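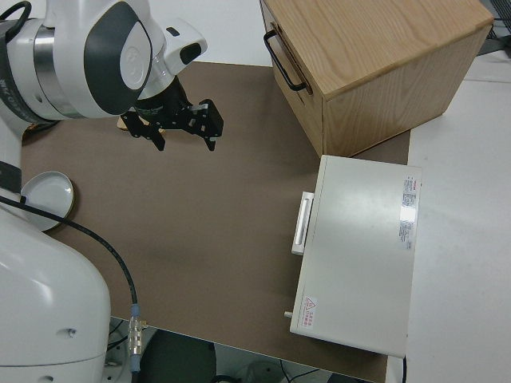
Incidencia: la pinza de dos dedos pierde la referencia de apertura tras el cambio de herramienta
Celda: Bastthorpe, mesa 4
Estado: cerrada con seguimiento
Última actualización: 9 de mayo de 2026

Síntoma

Al volver a montar la pinza negra Zamura en el brazo, el controlador acepta la orden de apertura pero notifica una posición que no coincide con la real. El error aparece solo después de haber trabajado con la pinza Boonyarit. Si no hay cambio de herramienta, la Zamura mantiene la referencia durante toda la sesión. No hay código de fallo en el panel. En el registro del controlador Castano sale un aviso de tiempo de espera, 3000 ms, en el canal de la herramienta.

Configuración

El brazo, la tapete y los objetos son los mismos en la comparación de ambas pinzas: pieza plana de color madera, plato blanco de borde dorado, mueble de madera clara con tirador negro de barra y aparato blanco con asa lateral. Velocidad reducida en todas las pruebas. El cable negro de la mesa se deja como estaba en la serie de diciembre.

Pruebas

1. Reinicio del controlador con la Zamura montada. La referencia vuelve a ser correcta y se conserva. Al repetir el cambio de herramienta, el desfase reaparece.

2. Sustitución del cable de herramienta por el de repuesto. Sin cambios. Se descarta el cable y se vuelve a colocar el original.

3. Revisión de los tornillos de la base de montaje. Par correcto. La base no presenta holgura.

4. Carga manual del perfil de la Zamura antes de habilitar el canal. De 19 cambios de herramienta, ninguno con desfase.

5. Carga automática del perfil, con el canal ya habilitado. El desfase vuelve en el primer cambio.

Causa

El controlador habilita el canal con el perfil de la herramienta anterior todavía en memoria. La Boonyarit tiene otro recorrido, y la Zamura hereda sus límites hasta el siguiente reinicio. El aviso de 3000 ms corresponde a la consulta de identificación, que la Zamura no contesta mientras ejecuta el cierre inicial.

Solución aplicada

Secuencia de cambio modificada: deshabilitar canal, borrar perfil, montar, cargar perfil, esperar 5 s, habilitar canal, cerrar y abrir una vez en vacío. La espera es fija; no se ha conseguido leer de forma fiable el estado de la pinza en ese intervalo.

Efecto sobre la comparación

Las tomas de la pieza plana hechas con la Zamura después de un cambio quedan anuladas y hay que repetirlas. Las del tirador de la cajonera se mantienen: se hicieron antes de montar la Boonyarit. Los datos de la Boonyarit no están afectados. El plato sigue pendiente con las dos pinzas; falta decidir si se toma por el borde o se excluye de la tabla.

Pendiente

Probar el mismo procedimiento con la versión nueva del firmware Castano. Si la consulta de identificación se puede retrasar por parámetro, la espera fija sobra.

Comentarios

tecnico_turno2: Aplicada la secuencia en la mesa de al lado, con otra Zamura. Funciona. Allí el aviso de tiempo de espera sigue saliendo en el registro, pero la posición notificada es buena.

mlab: ¿El borrado del perfil elimina también el desplazamiento del punto central de la herramienta? A mí me lo puso a cero y tuve que volver a introducirlo.

tecnico_turno2: Sí, lo borra. Hay que guardarlo en el perfil, no en el programa.

celdas_b: Con espera de 4 s me falló una vez. Lo dejo en 5.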